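Torus 4 Is Out, and It Runs Beautifully on Old Laptops

December 8, 2018

If you have an old laptop sitting in a closet, go dig it out! Torus 4, the free desktop operating system from the small team in Soltdale, was released this morning, and it is easily the most exciting version they have put together so far.

The download is smaller than the last one, and it fits on any USB stick you have lying around. I installed it on a machine that came with Windows 7 and had been getting slower every year, and the whole job took 21 minutes from the first screen to a working desktop. That included the time I spent picking a wallpaper (there are some lovely new ones). 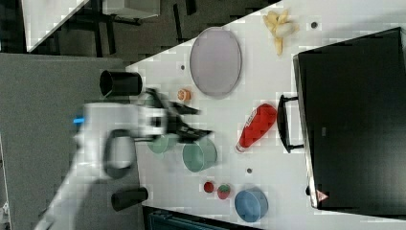
The big news is the new desktop, which is called Tuva. The old one did the job, but it always looked a bit gray and crowded, and people who came over from Windows had a hard time finding the settings. Tuva puts them all in one place, behind one button in the bottom corner, with a search box at the top. Type "printer" and you get the printer. Type "wifi" with or without the dash and you get the network page.

"We threw out the old menu completely," says lead developer Hildegard Grube. "We had been patching it for years and it was time to start over."

Memory use is down, too. My test laptop has 2 GB of RAM, and with the browser and a music player open it still had room left. Switching between windows is quick, and the little stutter that used to show up when you opened the file manager is gone.
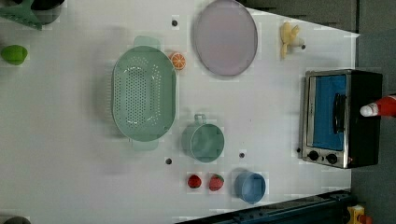

Updates have changed as well, and for me that may be the best part of the whole release. They now download in the background and wait until you shut down. You can put them off for up to 30 days, and there is a plain list that tells you what each one does before you agree to it. If an update goes wrong, you can pick the previous version from the startup screen and carry on working.

The app store is the work of Ingeborg Wiegand, who joined the project last year. It has passed 2,000 programs, and the search finally shows the newest version first. You can also sort by size now, a great help on a machine with a small drive. 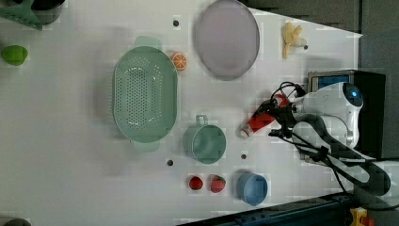 There are a few rough spots. Older fingerprint readers don't work yet, and two of the Kleinschmidt wireless cards need a driver you have to fetch over a cable. On my laptop the brightness keys did nothing until I restarted a second time. The team has all three on its list for the first bug fix release, planned for January, and the forum is already full of people sharing workarounds.

Upgrading from Torus 3 is simple enough. Open the update tool, choose "New version" and let it run. Your files and browser bookmarks stay where they are, but back them up first anyway, and make sure the drive has enough free space before you start. 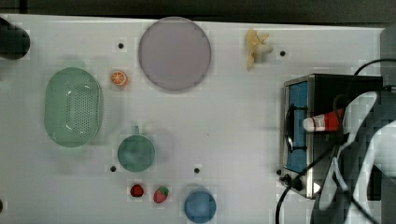 Tuva also changes how you handle desktop icons, and I love it. You can drop them anywhere now, with no grid pulling them back into line. Mine ended up spread out like the dishes and toy fruit on that white table, with the orange slice beside the colander and the big plate up at the top, and every one of them was still in its place after a restart. If you like things neater, right-click and choose "Tidy up" to get straight rows, sorted by name or by date. The old grid is still in the settings for anyone who misses it.

Torus 4 is free for home use, for schools and for offices with up to 100 computers. Both the 32-bit and 64-bit versions are on the project's download page, along with a short install guide.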